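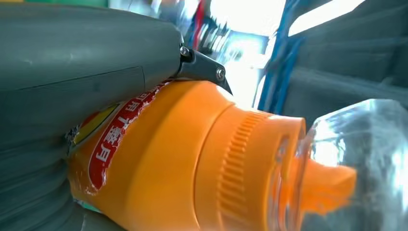
**Spout bottles** (also *nozzle bottles*, or *squirters* if you grew up near me) are plastic bottles with a narrow pouring spout built into the top and a separate clear cap that goes over it. I've kept this page going on the Ledthorpe household packaging wiki for a while now and I'm very fond of the subject, so please bear with the length! Corrections are welcome on the talk page, as ever.

## Parts

A spout bottle has a body, a shoulder, a collar, a spout and an overcap. The body and shoulder are usually one moulded piece. The collar sits round the neck and nearly always has a band of little upright ridges so you can get a grip on it with soapy hands (I call this the grip ring, other editors prefer "knurl", and we've agreed to leave both in). The spout tapers up out of the collar. On most bottles it's the same colour as the collar, and on a lot of them it's the same colour as everything else too.

The overcap is my favourite bit. A good clear one lets you see whether the spout has gummed up before you take it off, and flat faces moulded into the sides give your fingers something to push against. Older Denach overcaps were perfectly round and smooth and I've had to open more than one of them with a tea towel. 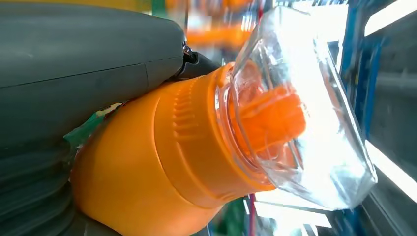
Overcaps either screw on or snap on. Screw caps leak less on their side, snap caps are quicker, and there's a hybrid from Riltov that turns a quarter and then clicks – lovely when new, sloppy after a month in my kitchen. If you're sorting a mixed box, look at the bottom edge of the cap: rings or threads inside mean it turns.

## Colour

Orange is very common, and yellow and a sort of in-between orange-yellow that I can never name properly. I once asked at the Samarakoon shop why they stocked so many orange ones and was told they sell. I've not found a better explanation and I've stopped looking.

Clear overcaps are used with all of them. Tinted ones exist, mostly in smoky blue, and they scratch horribly.

## Labels

Either a wraparound sleeve or a stuck-on panel. Stuck-on labels go at the edges first, especially where a hand always lands, and once a corner lifts the rest follows within weeks. Collectors argue over whether you should press it back down. I do, with the back of a spoon.

## Fitting the cap

People write to me about this more than anything else. Lay the bottle down or stand it up, whichever suits you, but line the cap up with the spout before pushing. A spout that catches the inside wall of the cap will bend, and a bent spout dribbles for the rest of its life. I did 17 of them one Sunday for the church fair, and six went on crooked – all from the same Riltov batch, I should say. It took me around 34 minutes and I had a sore thumb all evening.

A coloured tabletop is handy for this job, as a clear cap vanishes on white.
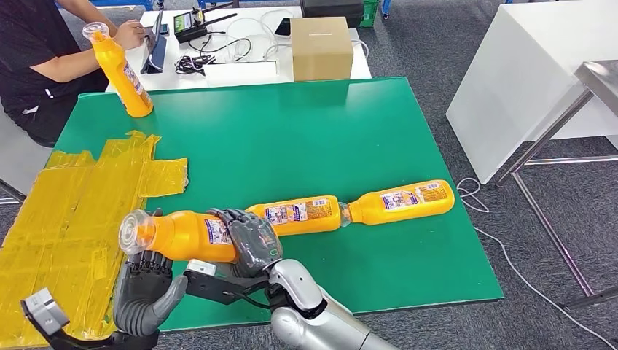 *Orange-yellow bottles with white-and-blue labels on a green-topped table.*

## Storage

Upright, caps on, out of the sun. Lying down is fine for empties. I keep mine six to a tray on the landing, necks all facing the same way, and I can usually find the one I want in the dark.

## See also

- Flip-top bottles
- Collars and grip rings
- Denach round caps (stub, needs work)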